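Why I Quit Coffee in September (and Mostly Stuck With It)

I have been meaning to write this one up for ages, and a few of you have asked in the comments, so okay. Tea. I drink tea now! If you've been reading this blog since the Nyanda Street days you'll know that I used to be the person with a travel mug glued to one hand, and that I once drove back across town at 6 a.m. to get my grinder out of a house I had already moved out of.

It started with my stomach, which I will spare you. My doctor asked how many cups I was having and I gave her a number, and she did the thing where she waits, and then I gave her the real number. She suggested I try going without for a while. I picked September, when the weather was turning and I figured I'd want something hot to hold anyway.

The first nine days were awful. I had the headache everyone warns you about, right behind the eyes, and I was rude to a parking meter. I'd tried to do it all at once, and if you're thinking about this yourself I'd go slower. Drop a cup every few days. Swap the afternoon one first, it's the one you'll miss least. I didn't do any of that and I paid for it.

Around the second week I started looking for something to fill the gap, and I don't mean the caffeine so much as the fuss. I like fuss! I like the kettle and the waiting and standing at the counter in my socks. Tea bags gave me about half of it. So I went over to Tumitz, the little grocery by the post office, and bought four kinds of loose leaf without knowing the first thing about any of them. 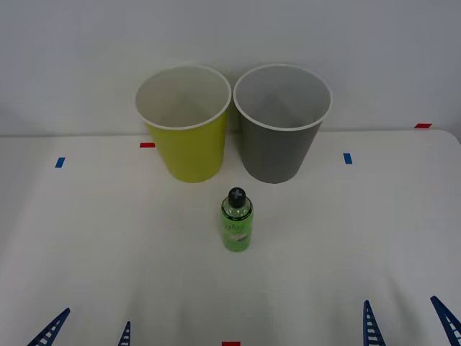

Green one, gray one. Tea tastes the same out of either.

Two of the four I hated. One was smoky in a way that made the whole kitchen smell like a campfire for a day and a half, and I know people love that stuff, and they're welcome to mine. The other was a flowery green that went bitter on me every single time. I complained about it to my sister and she asked what temperature my water was. Boiling, I said. It's tea. She laughed for a while.

So, for anybody else who grew up in a boiling-water household: green tea wants cooler water. I don't own a fancy kettle with numbers on it. I boil it, take the lid off, and go empty the dishwasher, and by the time the silverware is put away it's fine. I steep it for 60 seconds the first time and then taste it. Black tea can take the full boil and I give it a few minutes, longer if I'm putting milk in. I use 300 ml of water and one rounded teaspoon, and I've stopped measuring the teaspoon.

The one I ended up loving is a plain toasty one they sell under the name Ovix Roast at Tumitz. It's brown and nutty and smells a little like popcorn. I drink it at four in the afternoon, which used to be the danger hour, and I can still sleep. The sleeping! I should have led with that. I used to lie there until one in the morning redoing conversations in my head, and I thought that was just my personality.

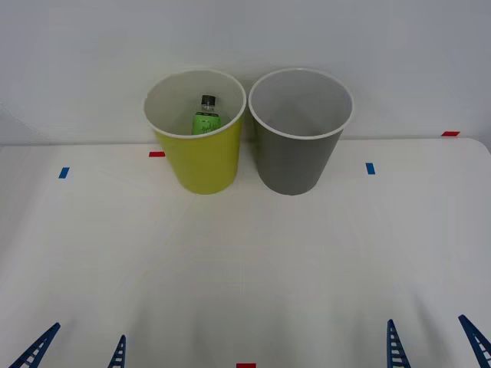 Same pair, with a little black-capped bottle in the green one.

Things I miss: the smell, mostly. Walking past Vuso on the corner when they've got the door propped open is still hard, and I do sometimes cross the street. I miss having an order, too. When you meet a friend for coffee and get tea, you pay nearly as much and they hand you a bag with a string and a cup of water, and you have to find somewhere to put the wet bag. I've been carrying a napkin around in my coat for this. Very glamorous.

Things I don't miss: the jitters before a phone call, and the drawer full of filters in two sizes, one of which never fit anything I owned. I also spent way too much on beans. I looked it up in my bank app and then closed the bank app.

I said mostly in the title, so, confession. I had a cup at my cousin's wedding, with cake, and it was wonderful, and I was awake until three. I had another one on a long drive in the rain and I'd do that again. I'm not strict. My stomach is a lot better, and I'd rather be a person who has a coffee now and then than a person with rules on the fridge.

Next up I want to try making chai from scratch with whole spices. If you've got a recipe that doesn't need 15 ingredients, please leave it in the comments. I have cinnamon sticks and a lot of cardamom, and I'm out of cloves.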